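Ellby Open Day

The Ellby Open Day is a public demonstration of kitchen robotics held at the Citier workshop in Lustlow. It takes its name from Ellby, the two-armed robot system that visitors come to see, and it covers both the real machine and the simulated kitchen in which most of its practice is done. The first open day took place in September and drew mostly students and local families. The best documented is the one of April 16, 2021, which was run as an online visit with a live link to the workshop floor.

Background

Citier began as a small workshop making handling equipment for bakeries. Work on household tasks started as a side project and slowly took over the building. The Ellby system has two arms, each with a gripper at the end, and is meant for ordinary worktop jobs: moving a bowl, opening a door, turning a dial. These sound dull on paper and are wonderful to watch. A person reaches past a bowl to get at an oven without a thought, and a robot has to work out the whole reach, including where its own elbow will go.

The simulated kitchen is known as Akyol. It was built so that the team could try a movement over and over without wearing out the arms or chipping the crockery, and it soon became the most popular part of the visit.

The simulated kitchen

Akyol is a plain room with a pale worktop and a few things set out on it. Visitors are shown the view from several positions, some looking down on the worktop and some close to its surface, and can ask for the view to be switched at any time. A great deal of the talk at an open day is about shadows, which in Akyol fall across the worktop much as they would under a kitchen light. Children in particular like to guess where an arm is from its shadow alone, and are often quicker at it than their parents.

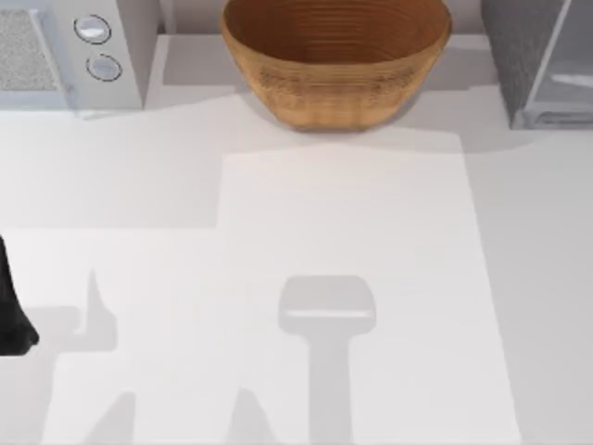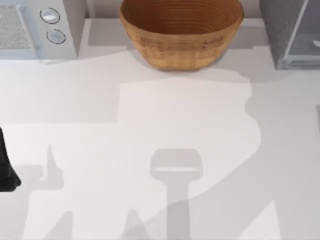
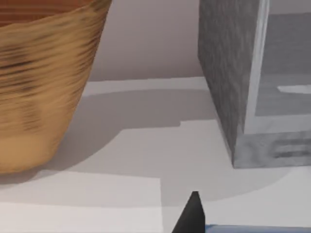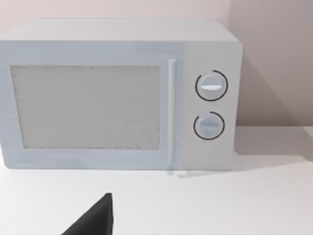
Views from the Akyol kitchen. The first two look down on the worktop, and the last faces the microwave.

Format of the visit

A visit opens with a short talk on how the arms are moved, followed by a session in Akyol and then one with the real machine. In the simulated session the operator talks through each movement before making it. Questions are taken throughout, and the running order tends to fall apart quite early, to everybody's benefit. On the online visit the questions came in as typed messages and were read out by the host, with the operator stopping the arms to answer.

The most frequent request is to see a movement again, slower. Ellby can be run at half speed for this purpose, and the slow version has become a fixed part of the programme. At that pace it is easy to see how much goes into a simple approach: the wrist turns early, the fingers open well before they are needed, and the second arm shifts to keep clear of the first. It is a lovely thing to see for the first time, and regular visitors say it stays that way.

Visitors to the workshop may also try the hand controls. Two people work together, one to each arm, and the usual task is to pass a sponge from one gripper to the other. Most pairs drop it. The controls were changed after the first open day, when younger visitors found the grips too wide for their hands.

Simulation and the real machine

A large part of the day is given over to the gap between the two kitchens. In Akyol an object has exactly the weight and grip it has been given, and a run can be started again from the same point as often as anyone likes. On the workshop floor a cloth folds differently each time and a bowl may slide a little when touched. The hosts are very open about this, and the programme includes a set of movements that work well in simulation and are still being put right on the real arms. Door handles were the main subject in 2021, chosen by a vote among those who had signed up.

Lighting is the other common topic. The workshop has tall windows on one side, and the light changes during the afternoon. Akyol can be set to bright or dim light to prepare for this, and visitors may pick the setting for a run.

Attending

Places are free and are booked through the Citier front desk. The workshop is a short walk from Lustlow station, with step-free entry from the yard. School groups are asked to get in touch beforehand so that a second set of hand controls can be put out. A written guide to the Akyol kitchen is given to each group, with a page of words used during the talk.

See also

Citier
Lustlow
Robot simulation
Two-armed robots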